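Which Cup Did You Take?
A project on color and habit at the drinks table
Nabil Masri, Cúc Mai and Cameron Treloar
Course supervisor: Mireille Srour

1. Why we picked this

Our question started in the break room on the second floor, where Cúc noticed that she always went for the same color of cup, even when it was the one farther away. Cameron said he never looked at the color at all. We argued about it for most of a lunch (it got pretty loud!) and by the end of it we had a project. We wanted to know if people choose a cup by its color or just by how easy it is to reach, and if having a canned drink on the table as well changes anything.

2. Materials

We kept everything plain so that color would have a fair chance to matter. The cups are plastic, one pale blue and one light pink, nearly the same in shape and size, with a rolled rim. The table is white and so is the wall behind it. We also used red drink cans, which Ferenc Sipos from the lab next door helped us pick out after we had spent way too long in the soda aisle. 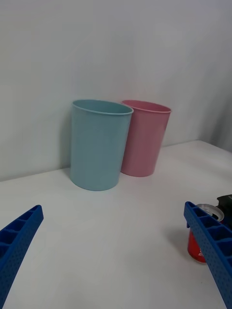
We tried patterned cups first, a set called Livora, and dropped them after one afternoon. People kept asking what the pattern was supposed to be, and then they had stopped making a quick choice and were having a conversation with us. It was fun, but useless as data.

3. What we did

Each person came in alone and was told to get something to drink before a short survey on study habits. The survey was real, and we are saving those answers for Cúc's spring paper. We had 100 participants. For half of them the blue cup was closer, and for the other half the pink one was. Nabil wrote down the choice on a clipboard and tried hard to look bored.

After the first two sessions we added the can. Sometimes we put out an unopened one and sometimes one with the tab already pulled, to see if people treated an open can as taken.

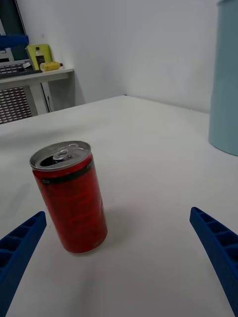 Figure 2. Opened can on the table, with a pale blue container at the far right.

4. What we found

Reach beat color by a mile. Most people took whatever cup was nearer, and it made almost no difference which one that was. Cameron has been unbearable ever since. The people who did reach past the near cup were the best part of the whole project, though, and when we asked them why, they had wonderful answers. One said pink cups "taste sweeter." Another had used a blue cup at home as a kid and had never thought about it until we asked.

The open can was left alone nearly every time. A closed can got picked up fast, often before the person had even looked at the cups.

5. Problems and next steps

Our participants were almost all students from our own building, and several had heard us talking about cups. We would also like to try more distance between the cups, and a third color, maybe yellow. Ferenc wants us to test mugs. We are very much open to mugs.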